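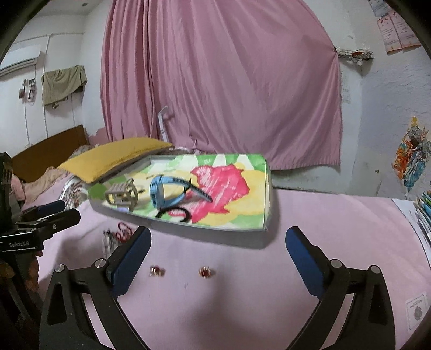 I've kept hens for long enough to be sniffy about gadgets, so when Radoslava Trnka from our egg round told me to get an automatic pop-hole door I nodded and carried on trudging down the garden in my dressing gown. Then October came, it got dark before I'd finished my tea, and I caved. I bought the Hendari door, the battery one with the light sensor, for £139. The solar panel takes it to £159 and I didn't bother.

I've got 16 birds in a timber house, mostly brown hybrids plus a few elderly Marans who lay when they feel like it. The old door was a sheet of ply on a string – it worked fine as long as I was there to pull the string, and there lies the problem.

**Fitting it**

Four screws and a bit of swearing. The runners come in two halves and they have to be dead straight or the door sticks near the bottom. Mine weren't straight. My neighbour Vlastimil came round with a proper level and we had it done before lunch, but I'd say allow a whole morning if your coop is as wonky as mine. The instructions are tiny and the drawing for the sensor cable is upside down compared with the real thing.

**Living with it**

The first Monday I stood outside in the drizzle waiting for it to shut, convinced it would trap somebody. It didn't! It comes down slowly, stops if it touches anything, goes back up and has another go a minute later. One of the Marans sat in the doorway through three goes of this before she got the message.

The light sensor is a bit keen as it comes out of the box. On gloomy afternoons it wanted to shut while half of them were still out scratching under the hedge, so I turned it down two notches and then set the timer as a backstop. You can run both together, and I'd recommend it. The buttons are fiddly with gloves on.

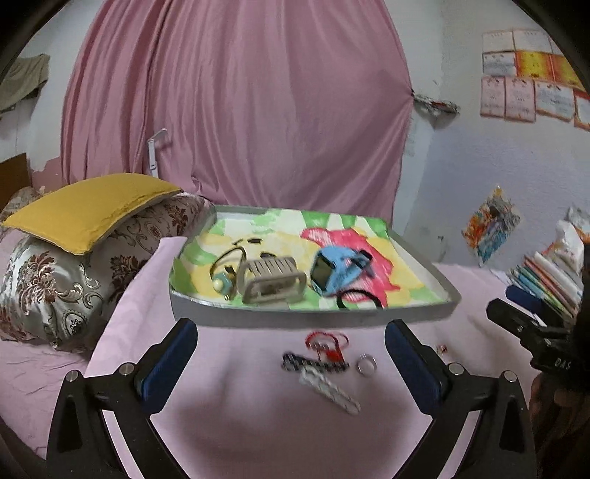
*Odds and ends tray, spare room.*

I did look at the Jekby before buying. It's cheaper and Nicanor Cuautle swears by his, but it lifts the door on a cord, and I've had quite enough of cords. Fox pressure is bad round here as well, and I wanted something that locks at the bottom. The Hendari has a little catch that drops in on each side, and I can't shift it by hand from outside.

**Grumbles**

The battery cover is held on by one plastic clip, and that won't last many winters. There's no spare clip in the box. And shavings get into the bottom channel, so I brush it out when I collect the eggs.

**Would I buy it again?**

Yes, and I'd pay for the solar panel next time. I get to lie in until seven now, and the girls are out and shouting well before me. Four stars, and it'd be five with a decent battery cover.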